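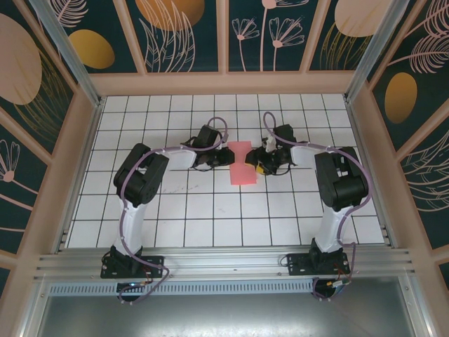
4. Recording the two-handed handling trials

Section 4 assumes you have finished the calibration in section 3 and still like the robots. If either of those is untrue, go back to section 3 or go home.

The method compares two ways of teaching the Kondalham pair to handle soft pink things: one policy trained on the fixed view alone, and one that also gets both wrist views. Asnakech Yimer's finding is that the wrist views matter most in the second before the fingers close. Everything below exists to protect that second.

4.1 Before the first trial

1. Home both arms. Wait for the second beep. The first beep means nothing and has never been traced.
2. Check that each cable arches freely over its wrist. A cable that catches on the elbow will give you a lovely recording of a cable catching on the elbow.
3. Put the piece on the tiles within reach of both grippers. Do not line it up neatly with the grout. Ysaline Maillard's first batch was so tidy that the policy learned to look for grout.
4. Start all the views from the one command. Starting them one at a time puts them out of step, and the repair script is by Sylvain Hamel and is written for Sylvain Hamel.

Note: the start positions are in the file called andis_final. The file called andis_final_2 is older.

4.2 Taking hold

5. Bring the gripper in slowly and close on the lower edge of the piece.
6. Stop when the grip reads 22 on the Deschamps scale. The units are explained in appendix C, up to a point.

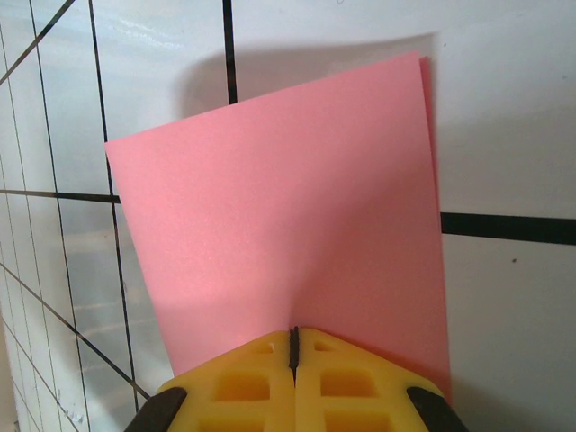
7. Hold for six seconds before moving anything else. It will feel like longer. Trials with a shorter hold are dropped by the sorting script without a word, and you will find out at the end of the afternoon.
8. If the piece slips, let it. Mark the trial S and carry on. Slips are data, and we were short of them until Josiane took over the night runs.

CAUTION: Do not reach into the cell to help. The arms don't know you are helping.

4.3 Turning and returning

9. Turn the wrist through 90 degrees at the slow setting. The fast setting is for visitors.
10. Watch the wrist view as you turn. The piece should stay between the pads throughout. Whatever goes past behind it can be ignored.

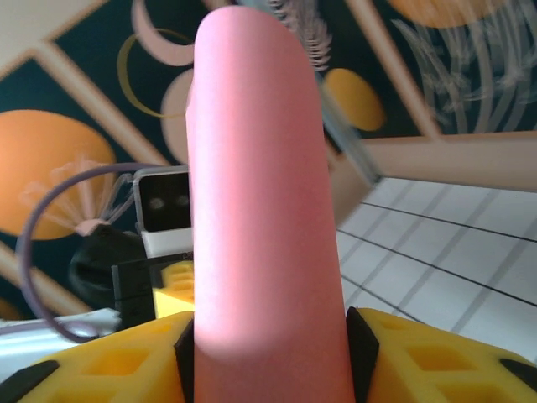 11. Lower the piece until it touches the tiles, then open the fingers. In that order.
12. Type a label straight away. Allowed labels are G (good), S (slip) and X (stopped by hand). Inès Gilbert's label "sort of" was accepted by the software for most of October and has now been removed.

4.4 How many is enough

The published comparison used 1,794 trials. With the wrist views switched off, the policy still found the piece but tended to close too early, and adding more fixed-view trials did little to cure it. If you are only checking that your own cell behaves like ours, almost any modest batch will show the early closing. Send the logs to Trendumbridge with the labels included.

Note: for failures of the second beep, see section 7.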